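Verell Press Check-In Unit

Product overview
Safety and Communications / Newsroom Equipment / Verell

The Verell Press Check-In Unit is a handheld device for reporters, photographers and drivers who work away from the newsroom. It sends a signal to the assignment desk at times agreed before departure. If a signal is missed, the desk receives an alert with the last known location and the contact plan that was filed for the trip. The unit is intended for local and regional news organizations whose staff cover courts, crime, demonstrations and public corruption.

Verell is supplied by Soomro, which also provides setup, training and repair. The unit is sold together with the desk software and can't be used without it.

How check-in works

Before each assignment, the editor in charge enters a trip plan. The plan lists the people traveling, the route, the expected return time and the order in which contacts are to be called. The reporter then confirms the plan on the unit by holding the side key until it vibrates.

During the assignment, the unit vibrates when a check-in is due. The reporter presses the side key once to answer. No sound is made and the display stays dark unless the user turns it on. A check-in takes 2 seconds. If it isn't answered, the unit vibrates again after 11 minutes, and if that second prompt is also missed, the desk is alerted.
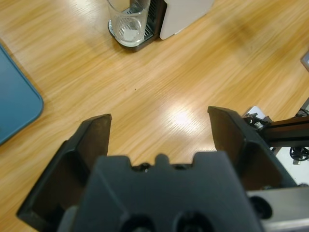

A separate duress signal can be sent at any time. The user presses the side key in a pattern chosen during setup, and the unit continues to behave as if a normal check-in had been made. At the desk, the trip is marked as urgent and the contact plan opens on screen. Each user should choose a pattern that can be made through a coat pocket, and should practice it during the training session. The pattern is never shown on the unit or in the desk software after it has been set.

Where there is no mobile coverage, the unit stores each answered check-in and sends it when service returns. The desk screen shows these entries in gray with the time at which they were made. Editors should note planned gaps in coverage in the trip plan. A gap that has been noted does not raise an alert until it runs past its stated end.

Desk software

The desk software runs in a web browser on any recent computer. It shows active trips in order of the next check-in due. A trip can be handed from one editor to another at shift change, and the receiving editor must accept it before the first can sign out. Verell recommends that the handover be done aloud as well as on screen.

Location records are kept for 70 days and are then erased. An organization may choose a shorter period at setup, but a longer one is not available. Records are encrypted with a key held by the customer. Soomro can't read them and can't recover them if the key is lost, so a second copy should be kept by a senior editor in a different building.

The software does not share records with outside parties. Where a court or a police agency asks for trip records, the request has to be answered by the news organization, which should take legal advice first.

Specifications

Weight: 70 grams
Keys: one side key, one recessed power key
Alerts: vibration only
Display: monochrome, off by default
Languages: English, Spanish
Charging: USB-C cable, included
Carrying: belt clip and neck cord, both included
Warranty: 2 years, parts and labor

Ordering

The unit is sold singly or in a desk set. Please quote the item number when writing to Soomro.

Item V-483: Press Check-In Unit, single, with cable, clip and cord
Item V-483D: Desk set of 11 units, with charging rack and spare cables
Item V-483T: Replacement clip and cord

Freelance contributors may be issued a unit by the organization that commissions their work. The license for the desk software covers them for the length of the assignment at no added charge. Organizations are asked to offer freelancers the same training as staff members.

Training and support

Soomro trains editors and field staff in a single session, either on site or by video. The session ends with a practice trip in which one check-in is missed on purpose, so that the desk can work through its contact plan from beginning to end. Phone numbers that no longer work are the fault found most often in these exercises, and contact plans should be reviewed each November at the latest.

Units sent in for repair go to the service center at Plornivport. A loan unit is provided while the repair is carried out. Please remove all trip plans before shipping.

Limits of use

The Press Check-In Unit does not prevent an attack and does not call emergency services. It tells the people at the desk that something may be wrong and gives them the facts they need to act. It should be used with a written risk assessment, and it does not replace protective clothing, a trusted driver or an editor's decision to call off an assignment. Field staff should never be required to complete a trip because a unit has been issued to them.

The unit should not be carried in places where possession of a tracking device would itself put the user at risk. In such cases the power key should be held until the unit shuts down, and the trip should be marked as manual in the desk software. Check-ins are then entered by the editor as calls are received.

Customer comments 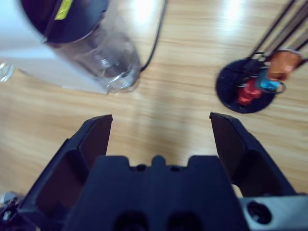
Cayetano Urquijo writes that the silent prompt was the deciding point for his newsroom, where reporters had stopped answering check-in calls during interviews because the ringing drew attention. He adds that the handover screen took some getting used to, and that night editors would like the due times in larger type.

Soomro replies that a larger type setting is available under Display in the desk software and can be saved for each user.

Related products

Borkine Vehicle Beacon, for use with Verell desk software
Borkine Charging Rack, wall mounted
Verell Contact Plan Forms, pad, English or Spanish

Requests for a price or a trial should be sent to Soomro on the organization's letterhead, with the name of the editor who will be responsible for the desk software.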